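Changing the walls, keeping the task

The Zidico group at Lastance has spent the period since December on a narrow question: how much does a two-armed manipulation policy depend on the surroundings it was trained in? We spoke to the group's lead engineer on 24th April.

The test task is hanging stemmed glasses upside down on a wire rack. "It's a poor task for a demo and a good one for measurement," the engineer said. "The foot has to clear the arm of the rack, the stem has to go in, and you can't force it."

The group recorded 300 demonstrations by teleoperation. Of these, 272 were kept after checks for dropped frames and timing drift between the two arms. Wall coverings, table surfaces and the stray objects left on the table were changed between batches. The glasses and the rack stayed the same.

Two policies were then trained, one on a single background and one on the mixed set. Both did well on the background they had seen. On an unseen covering, the first tended to close the gripper short of the stem, while the second kept its approach height and failed mostly at release.

"Patterned walls were the harder case," the engineer said. "Plain colours cost us very little. With a repeating print the depth error went up, and we don't have a full account of that yet."

The clutter had less effect than expected, apart from see-through items close to the rack. A repeat of the trials at the Clesmont site is planned, using the same arms and a different camera height.
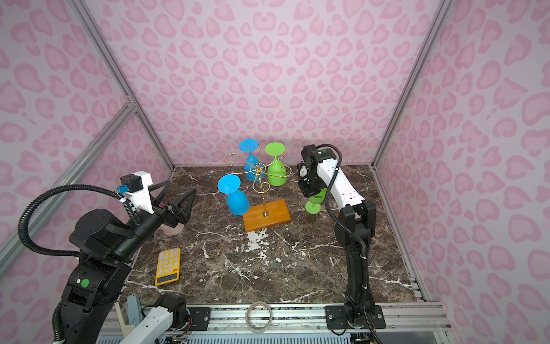 Glass-hanging task with patterned wall covering and a fourth glass in the right gripper.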